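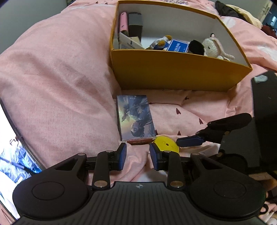 Every few months somebody publishes another piece telling us to deal with our keepsakes. Sort them, photograph them, let them go. I've read most of these pieces and I even paid for one of the courses, the Misard one, 20 lessons, gave up after five. My complaint is simple. They treat small stuff as a problem to be solved and I think small stuff should just go in a box. One box, no lid, whatever's in it is in it. A pink case with snaps, then a plush toy next to a blue card lying at a tilt, all in a yellow box on the bed — that's a perfectly good system. It needs no labels. You look in, you see the lot.

The sorting people hate this. They want like with like. Plush with plush, paper with paper, little boxes inside a bigger box with dividers, and Alilon will happily sell you the dividers. I bought a set in June. Spent a whole evening deciding if a keyring was "travel" or "gifts". It was both. Everything worth keeping is both! Ended up back in the box with the rest.

And the photographing. Take a picture of it and you won't need the thing, they say. I have 600 pictures of things on my old phone and I could not tell you what one of them is. A crocheted toy you can hold, it has a weight and a bit of fuzz on it, somebody sat and made it. The picture is just another picture.

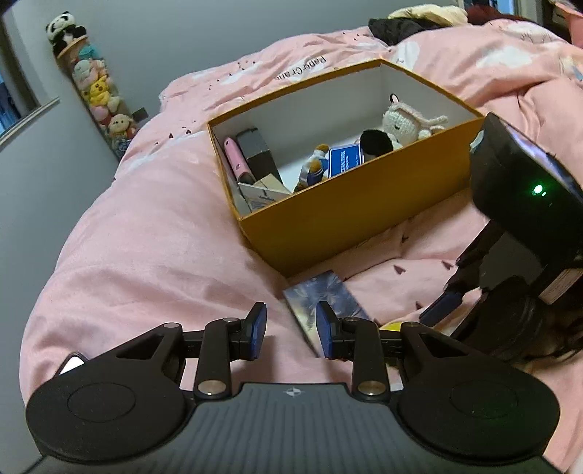 Anyway the size matters more than the sorting. That's my real point and I should of put it first. A shoe box is the right size. Big enough for the silly stuff, small enough that you notice when it's full. When it's full you tip it out on the bed and have a look, and something usually goes, and nobody had to read a book about it. Storage bins are where it goes wrong. You never tip out a bin. You slide it under somthing and it stays there till you move.

Also — bed, not floor. Floor means kneeling and losing beads. Bed has a soft edge and you have to finish by bedtime.

I'll allow one exception, which is a collection on show. Plush toys stacked up where you can see them are decoration, fine, leave them alone. But the odds and ends, the cards and the tape measure and the one bead off something, those belong together in the box with the nice things. You'll want the tape measure one day and find the bunny on the way.

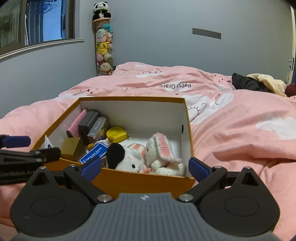
Llinos Price wrote in to say the open box is all very well until you have a dusty house. She keeps hers with the lid on and says the "tip it out" part still works, only she does it when she changes the sheets, so it gets done. She'd also like it known that dividers are useful for earrings. Fair. I give her the earrings.

The lid I'm not giving up on. Lid goes on, box goes up on the wardrobe, and that's five years gone.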